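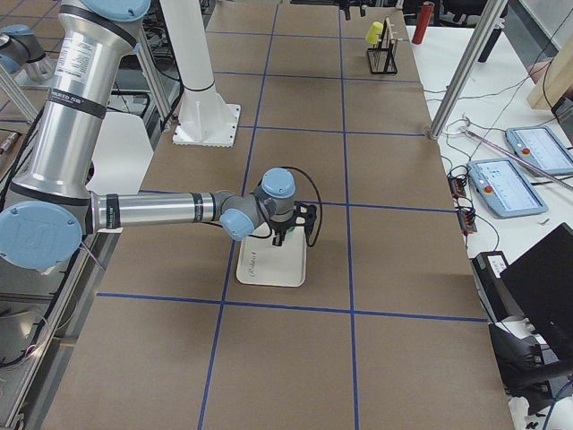 How many demonstrations do you need before an arm can learn to place a dish by itself?
For one object and a small work area, a few hundred good ones gave us a policy that was worth testing. For many objects and many positions, plan for thousands, and plan also for the time to throw away the bad ones.

Review: Tarkholm recording kit for robot arms
By Analyn Pangilinan, 17 Sep 2022

I bought the Tarkholm kit for our small lab in Plakbridge, where we collect examples for learning systems that handle kitchen things. The kit is a recording program, a foot switch, a sync box and a printed guide. You must bring your own arm, gripper and cameras. I used it through all of August and I think I know it well enough now to write something fair.

Installation took me two days. The program found our arm at once, but it did not find the gripper until I changed one line in the settings file. The guide explains this line in an appendix, and in my opinion it should be on the first page.

The guide also asks you to divide the table into cells. We put brown kraft paper over the table and made the grid with blue painter's tape. It is cheap and it works well with the program, which tells the operator in which cell to put the object for the next episode. Before, my colleagues chose the place by themselves, and everybody chose the middle. Our old data was full of trays in the middle cell and the policy was lost when the tray was anywhere else. For me this one function is almost worth the price.

We recorded 3918 episodes in total. The foot switch starts and stops each one, so both hands stay free for guiding the arm. It is a good switch, heavy, and it does not walk away on the floor. The cable is too short. I had to buy an extension.

After each episode the program plays it back at double speed and you press keep or discard. We discarded 308. Most of these were grasps where the fingers came down too near the rim of the tray and pushed it instead of taking it. I was careful not to discard slow episodes or the ones where the operator corrected himself, as these are useful for the learning. I wish that there was a third key, for "keep but look at it again". Jisel, the older program we had before, has this, and I miss it every day.

The sync box is the weak part. Its work is to give the camera pictures and the joint positions the same clock. On 13 episodes the pictures were late compared with the joints, and the program gave no warning. I found it only when I made plots of the gripper opening next to the video. Support answered me in one day and sent a new firmware, and I have not seen the problem again. Still, please check your files during the first week and do not wait until training, like I did.

Export is simple. You get one folder for each episode, with the video, a table of joint values and a text file for the task, the cell and the name of the operator. We compared it with the Swanepoel kit, which a partner lab lent to us. Swanepoel has nicer screens and a better viewer, but it keeps everything in its own file format, and converting took a whole night.

What I like: the cell prompts, the foot switch, the open files.
What I do not like: the short cable, no "look again" key, the silent sync error.

My score is 4 out of 5. If your lab has only one operator and one object, Jisel is enough and costs less. The license covers two computers, and moving it to another one needs an email to support.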